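Bokent Evening Sewing Group
Progress report to the Virág Fund, second half of the grant

Hello again, and thank you for being so patient with us! I know this was meant to reach you a bit sooner, but the hall boiler went and everything slid along behind it. I've tried to follow the headings on your form, though I may have wandered a bit under the second one.

What we've been doing

We've now run 23 sessions since March, all in the upstairs room on Wutar Lane. The beginners' group started with drawstring bags and cushion covers, and most of them have moved on to taking up trousers and putting in zips (zips took three weeks instead of one, and I'd plan it that way from the start next time). The mending table has been the surprise of the year. People come in off the street with a coat lining hanging out and end up staying for the whole evening, which is lovely, but it does mean the kettle is on its last legs.
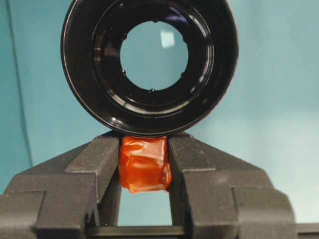
Rekha Sandhu wrote on her feedback slip that she'd like the mending table to have its own evening, as she kept getting pulled away from her skirt to help somebody with a hem. I think she's right, and we're going to try it on the first week of each month and see who turns up.

Numbers, as you asked for them

The sign-in book has 193 visits in it, against the 195 we put in the application, so we're 2 short. I could probably find two people who forgot to sign but I'd sooner give you what's in the book. Visits dipped in the summer holidays, picked up again as soon as the schools went back, and the last few evenings have been properly full. We had to bring chairs up from the office.

Money

Nearly all of the equipment line has gone on the machines being serviced and on two new pairs of decent shears. Thread came in cheaper than we'd budgeted because the shop on the corner let us have the end-of-line colours, so we've got more mustard than anyone could want. We did overspend on room hire, as the hall put its evening rate up halfway through. I've moved the thread saving across to cover it, as we agreed on the phone, and the receipts are in the envelope with the bank statement. 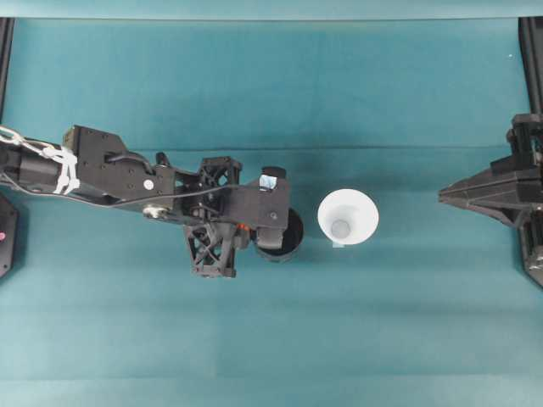 Could the next grant pay for childcare? Noman Marwat asked this at our open evening, and he said he knew of several parents who would come every time if there was a crèche in the room downstairs. I've had one quote so far and it's more than the hall costs us, so I'm getting another before I come to you with a figure. A Saturday-style morning group might do the job for less, and I'd be glad of your thoughts on it.

What hasn't gone so well

The pattern-cutting course never got going. Girish Rastogi was going to teach it, then his shifts changed, and I left it too long before looking for somebody else. I've pencilled it in for after the new year. The leaflets were also printed with last year's start time on them, so for a fortnight people were arriving to a locked door. My fault entirely, and I've apologised with cake.

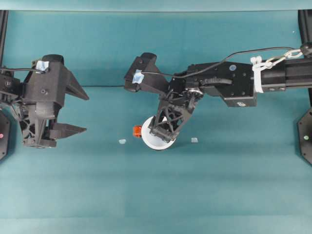
What happens next

We meet again on 4th October to sort out the winter timetable. The beginners want to make pyjamas, so I need to find flannel at a sensible price, and the mending table is after darning mushrooms and a better lamp. I'll send you the timetable once it's settled, along with the second childcare quote if it has come by then. Do come and visit if you're over this way, any session at all, and bring something that needs a button!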